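Dreteo Brings Back the Olivares Lancero With a Darker Wrapper

2nd November

Lancero fans, get your cutters out. Dreteo has confirmed that the Olivares Lancero is coming back this month, and it's wearing a darker wrapper than the one that sold out so quickly last time. I've been hoping for this one ever since the last of my own box went, so forgive me if I sound a bit giddy.

The new version is called the Olivares Lancero Oscuro. It keeps the long, slim shape of the original, right down to the little twisted pigtail on the cap, but swaps the lighter Ecuadorian wrapper for a Mexican San Andrés leaf that has been left to ferment for longer. Underneath it there's a Nicaraguan binder, with fillers from Nicaragua and the Dominican Republic. Dreteo says the filler recipe hasn't been touched at all, so anyone who still has an original tucked away can smoke the two side by side and taste exactly what the wrapper is doing.

That matters more with a lancero than with almost any other shape. There's so little filler in such a narrow cigar that the wrapper ends up doing a big share of the talking, and a sweet, earthy San Andrés ought to have plenty to say. The company describes the blend as medium to full, with cocoa, black pepper and a bit of dried fig towards the end. I had one from the pre-release samples in October and got the cocoa straight away. The fig I'm less sure about (raisin, maybe?), but the pepper on the nose was lovely and the draw was spot on from start to finish, something you can't take for granted in a cigar this thin. 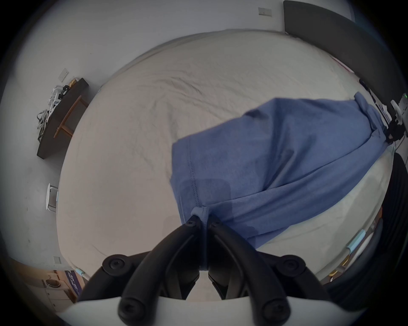

The cigars are being rolled at the Zerard factory in Estelí, where the original was also made. Only 2 pairs of rollers at Zerard work on the shape, and each finished cigar is draw-tested before it goes into the ageing room. The whole run was rolled last year and has been resting in cedar ever since.

It's a small run, too. Dreteo is releasing 1595 boxes in total, each holding ten cigars, and 766 of those are set aside for shops in the UK and Ireland. The remaining boxes go to Germany, Switzerland and the United States. There was no European share at all the first time round, so this is a very welcome change for those of us who had to rely on kind friends with room in their suitcases!

The boxes are plain, unvarnished cedar with a sliding lid, and every one is numbered on the underside. The band has changed as well. The cream and gold of the original has given way to a deep green with copper lettering, and there's now a second band at the foot with the word Oscuro on it. I liked the old band very much and I think I like this one even better. The foot band does grip quite tightly, so warm it a little between your fingers before you slide it off or you may take a strip of wrapper with it.

Dreteo hasn't set a fixed retail price for the UK, and shops will work out their own once duty has been added. The first retailers to list it have it a touch above the original, with single sticks on offer as well as full boxes.

There's also a sampler on the way for anyone who'd like to try the Oscuro in company. It's called the Dultoleck Selection, after the farm that grew part of the Nicaraguan filler, and it puts two Oscuros next to two of the original lanceros and a single short robusto that hasn't been sold before. Just 200 of these samplers have been made. They'll be sold through shops that take a full allocation of the main release, so it's worth ringing your local tobacconist to ask whether they're on the list. The originals in the sampler come from a small batch held back at the factory, and with that extra time in cedar they should be smoking beautifully by now.

The robusto is the part I'm most curious about. Dreteo has said very little beyond the fact that it uses the same San Andrés wrapper, with more of the Dultoleck leaf in the filler. If it goes down well, the company says it would consider making it a regular part of the Olivares line next year, along with a corona.

Shipping to shops has already started, and the Oscuro should be on most shelves by the end of the month. Samplers will follow a week or so later. We'll have a full review of the lancero up on the site once I've smoked a few more from a retail box, and I'll add the robusto as soon as I can lay my hands on one.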